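How a Robot Arm Learns to Pack a Box
From the Vereo Young Readers series, for ages 8 to 11

Think about the last time you picked up something small from a table. You looked at it, you reached out, and your fingers closed around it. You did not have to think very hard. Your eyes, your brain and your hand have been practicing together for years.

A robot arm has to learn every part of that job. This guide explains how one robot kit, called Gistum, helps students teach an arm to pick up small packages. Gistum is made by Vereo and is used in schools and libraries, including the Prescombe Public Library, where young people may sign up to use it.

What comes in the kit?

The Gistum kit has one robot arm, a camera, a control handle and a power supply. An adult must clamp the arm to a table before it is switched on. The arm can turn at several joints, much as your own arm bends at the shoulder, elbow and wrist. The base can turn a full 360 degrees, and no human shoulder can do that.

At the end of the arm is the gripper. A gripper is the robot's hand. The Gistum gripper has 2 fingers, and both of them are red. They open and close like the tips of a pair of tongs.

How does the robot see?

The camera sends pictures to a computer. To you, a picture of a table is easy to understand. To a computer, it begins as a very long list of numbers. Each number tells how bright or how colorful one tiny dot is. The computer must work out which dots belong to the package, which belong to the table and which belong to something else.

Shadows make this harder. When the arm passes under a lamp, it drops a dark shape on the table. You know that a shadow is not a thing you can pick up. The computer has to learn this. Movement is a problem too. If the camera moves quickly, the picture becomes blurry, and the edges of a package are harder to find. Shiny wrapping can also cause trouble, as it reflects light and shows bright spots that change when the camera moves.

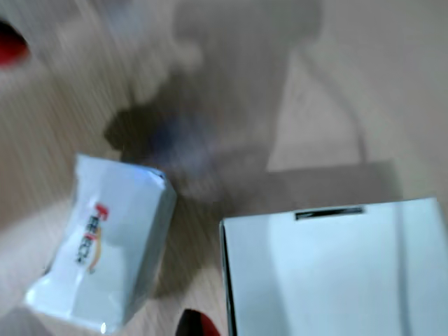
For these reasons, students are asked to practice with many kinds of objects in many positions. A robot that has only seen a package lying straight may not know what to do when the package is tilted. A robot that has only worked in the morning may be confused by the light at four o'clock in the afternoon.

How do you teach it?

You teach the arm by showing it what to do. This is called a demonstration. You hold the control handle and guide the gripper to the package. You close the fingers, lift the package and set it down where it should go. The computer saves the pictures from the camera and the movements of the arm.

One demonstration is not enough. The Gistum guidebook asks for 40 demonstrations of each task. After that, the computer looks for patterns. It tries to learn which movements go with which pictures. This step is called training, and students can leave it running during lunch.

Milagros Palacios leads the robot sessions at Prescombe. She asks every group to keep a notebook. "Write down where you put the package each time," she tells them. "If the arm misses, your notes will help you find out why."

Does it always work?

No. Even after training, the arm may miss the package, squeeze it in the wrong place or drop it. The students then add more demonstrations and train the computer again. Engineers who build robots for warehouses do the same kind of work, with larger machines and many more examples.

Covadonga Pacheco tested the kit for Vereo with her class at the Prieto School in February. Her students found that soft, crinkly wrappers were harder for the arm than stiff boxes. A wrapper can fold or slide when the fingers touch it. A stiff box keeps its shape, but a wide one may not fit between the fingers at all.

Safety rules

Keep your hands, hair and sleeves away from the arm when it is moving.
An adult must be in the room whenever the power is on.
Press the stop button if anything seems wrong. The arm will hold still until an adult starts it again.
Do not put food, drinks or glass on the robot's table.

Words to know

Demonstration: showing a robot how to do a task.
Gripper: the part of a robot that holds things.
Joint: a place where an arm can bend or turn.
Training: the time when a computer looks for patterns in examples.

Before you begin

Gistum is suitable for children aged 7 and older when they work with an adult. Groups at the Prescombe Public Library must sign up at the children's desk. Each group should bring a notebook, a pencil and a few small, light packages that are closed on all sides.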